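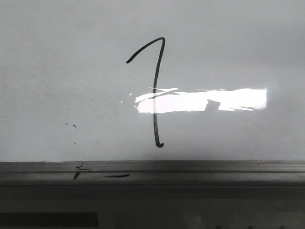 Par la rédaction de Poscombe Prévention, décembre

Rubrique : Locaux et sécurité > Fiches de contrôle

Contrôle de la salle 7, site Lokau

Extincteur : accessible, plombé. Conforme.
Issue de secours : 180 cm de passage libre. Conforme.
Bloc lumineux au-dessus de la porte : voyant éteint. À remplacer avant la réouverture.
Prises murales : un cache fendu côté couloir. Condamnée en attendant. 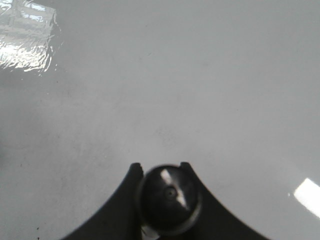
Fiche n° 5, page 3

Surfaces lisses : traces légères, pas de reprise demandée. Repasser un chiffon non abrasif.
Produits d'entretien : bidon Rultari sans étiquette dans le placard. Retiré.
Trousse de secours : compresses périmées, le reste en ordre.
Consignes d'évacuation : plan affiché, ancien numéro d'accueil à corriger.

Prochaine visite après remplacement du bloc.

À lire aussi
- Stockage des produits Rultari
- Escaliers du bâtiment Sultana : relevé
- Registre de sécurité : qui signe ?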